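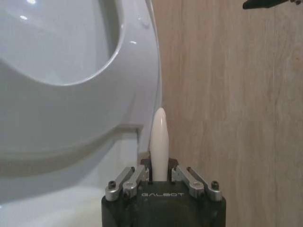 February 2020

We've been in the house on Mendoza Street for 3 winters now, and I think this is the first one where I've felt like the house and I are on the same side. I wanted to write a little about cleaning, which I know is not the most glamorous subject (my sister has already told me she'll be skipping this one!), but it has been on my mind all month and a few of you asked after my last post how I keep up with it.

Well, for a long time I didn't. I used to save everything for one enormous day, usually when company was coming, and I'd start at breakfast and by supper I'd be sitting on the stairs with a sponge in my hand, too tired to enjoy anybody. Then last September I had a bad cold that dragged on and on, and all I could manage was one small job a day. I'd wipe down the bathroom sink and go back to bed. The next day I'd do the stove top. And when I finally felt better I looked around and the place was in nicer shape than it had been all summer.

So I kept going. I have a notebook from the stationery shop in Driltomcombe, the one next to the bakery that closed, and in it I wrote down 24 little jobs. Some of them are so small it's silly. "Shake out the hall rug" is one. "Wash the bathroom light switch" is another, and if you have never washed yours, go and look at it, I'll wait. I do 2 a day, in any order I please, and when I reach the end of the list I turn the page and start over.

The bathroom gets more lines than any other room, mostly because I grew up in a house with one bathroom and six people and my mother was fierce about it. She used baking soda and vinegar and an old toothbrush, and I still do, though I'll admit I keep a bottle of Lustar under the sink for the weeks when I'm feeling lazy. It smells like lemon drops and I like it more than I should.

I still haven't worked out the windows. The upstairs ones stick, and I can only get at the outside by leaning in a way that makes my husband nervous, so they're waiting for warmer weather. The oven is waiting too, and it can go on waiting.

If you keep a list of your own I'd love to hear what's on it, especially the odd ones. I have room for a few more lines at the bottom of the page.

Sign up for the newsletter and get new posts by email. You can unsubscribe at any time.

This site uses cookies to improve your visit. Accept | Learn more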